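Grenside Makers Board > Tabletop & Small Builds > Checkerboard top: cubes look crooked on it?

lekamaker
Posts: 42
2024-11-26
So I finally got the Prevard print glued down and I love it, but now I'm second-guessing the whole thing. I stack my little cubes on it, red on the bottom, then blue, then orange, with the green ring around the base, and my eye keeps telling me the stack is leaning. Put the same cubes on my plain desk and they look fine! Is it the pattern? Have a look:
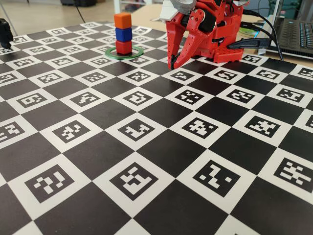
Red, blue, orange, green ring at the bottom.

trikum_tom
Posts: 212
It's the pattern, 100%. Those squares run off toward the back and your eye lines everything up with them. The top cube is a hair off too, which doesn't help. Nudge it over and look again.

pebblewick
I don't buy that. I had the same kind of board for 6 months and never saw a lean. I'd check the table first. Put a level on it, both directions. My old folding table sagged in the middle and I blamed everything else before I blamed the table.

lekamaker
Leveled it in September when I moved it in here, but okay, fair, I'll do it again tonight. The orange one being off a little, yeah, I see it now and can't unsee it, thanks Tom lol

sundayglue
Can we talk about the ring? I'd lose it. It's wider than the cube so you've got that band of checkerboard showing all the way around, and that's a lot of busy stuff right where you're trying to judge if something is straight. Pretty color though.

pebblewick
Nooo, keep the ring. It's the best part.

lekamaker
Keeping the ring! I like having something round in with all those squares. What I did notice is that it depends a ton on how close I get. From my chair I see the lean. When I put my face right down by the red cube it goes away, I'm just looking at red and blue with the green curving around them
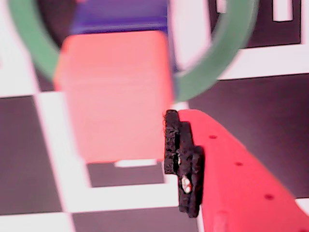

and at that distance I couldn't care less about the pattern. So maybe Tom's right and it's all the squares going off into the distance. I'm still going to check the table, pebblewick, don't worry.

trikum_tom
Told you :)

pebblewick
One for the pattern, zero for the table, so far. Post the level reading.

sundayglue
If you ever redo it, Trikum sells a plain gray sheet, matte, 60 cm wide. I put one under my blocks and it's so much easier on the eyes. Boring, sure.

lekamaker
Too boring for me, but I might get one for the other half of the table. Going to find the level now.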